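Cardboard spools, and other things I was told would change my life

I have been hearing for two years that cardboard spools are the answer. Less plastic in the trash, lighter to ship, good for the planet, just as good on the machine. I don't have anything against cardboard. I do have something against being told that a thing is "just as good" by the people who save money on it, so this October I stopped arguing in comment sections and started paying attention to what happens to the reels after they come out of the box.

Some background, for whoever lands here from a search. I print brackets, drawer dividers, replacement knobs, that kind of thing. I'm not fast and I'm not fancy. I go through filament at a dull, steady rate, mostly Salura because the shop in Ardale carries it, and sometimes Kallammont when Salura is out. I have 22 spools on the shelf, five of them empty and waiting for me to decide what an empty spool is good for. (People online say organizers. People online say organizers about everything.)

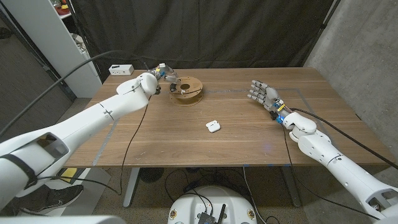
My first complaint about cardboard has always been the rim. The side of a plastic reel is one stiff piece and you can be rough with it, while a cardboard one has an edge that wants to go soft the minute somebody grabs it in the same spot twice. Lay one down on a wood tabletop like this one, a brown cardboard spool with its dark hole in the middle, and the rim is the first place anybody's fingers go. Mine get picked up by the rim, dropped by the rim and leaned on the rim. The sellers say the new ones have a coated edge. I rubbed a coated edge and an uncoated edge with my thumb for longer than I want to admit and I could not feel a thing that I'd pay extra for.

Then there's dust. Cardboard sheds. The believers tell me it doesn't, and then in the same post they recommend printing a plastic ring to snap over the rim so that it won't. I went and looked at how much plastic goes into two of those rings, and it wasn't nothing. If you have to print plastic onto your cardboard to make it behave like plastic, I'd like to know what we saved. Maybe the rings last through dozens of reels. Maybe. I've already lost one.

I will give cardboard the storage point, grudgingly. A flat stack of reels doesn't slide the way some slick plastic ones do, and I had a whole row of plastic go off the end of the shelf last winter at 5 in the morning, which woke up everyone in the house and cracked two of them.

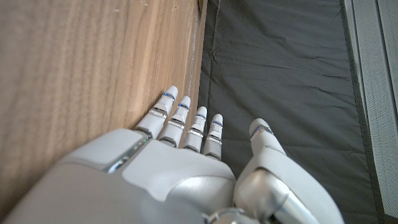 But the bigger question for me is moisture, and there I trust no one. I've read that cardboard pulls water out of the filament and I've read that it holds water right up against it. Both were stated with total confidence. One of them came with a graph that had no numbers on the side. What I do is put everything in a bin with a lid and some drying packs, cardboard and plastic together, and so far the bad prints have come from both kinds. That isn't a test. I know it isn't a test. It's still more than the graph had.

The other thing I keep being sold is a "spool station." There's one called the Lưu that gets mentioned a lot, a flat tray with a raised ring in the center, so the reel has a home while you check it for crossed strands and cut the end clean. I looked at the price and closed the page. A table is a spool station. If you're worried about things wandering, put tape down and keep your stuff inside it. Tape costs almost nothing and comes off when you want your table back - mostly comes off, anyway, depending on the tape and how long you leave it. 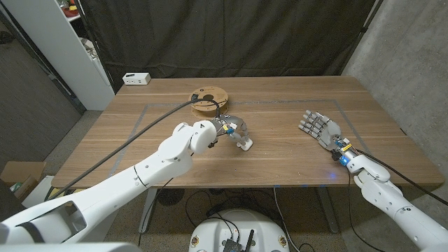
Gray tape on a wood table, spool inside the lines.

I do like having an outline, I'll admit, even though I made fun of it when I first saw people doing it. It keeps the cutters and the loose clips in one area, and if something is outside the line I know I put it there without thinking. Same with having a power strip at the back of the table and out of the way. These are small things and none of them needs a product page.

So where am I on cardboard? About where I started, with better reasons. I'll buy it when it's cheaper, and right now at the Ardale shop it isn't, it's the same price to the penny, which makes me wonder where all those shipping savings went. The plastic reels I have will stay in use until they crack. If somebody has run cardboard hard for a year, rims and all, without printing a single thing to fix it, I'd like to hear how the edges look. Photos, please, and close ones. I still have to do something with those five empties before the shelf fills up again.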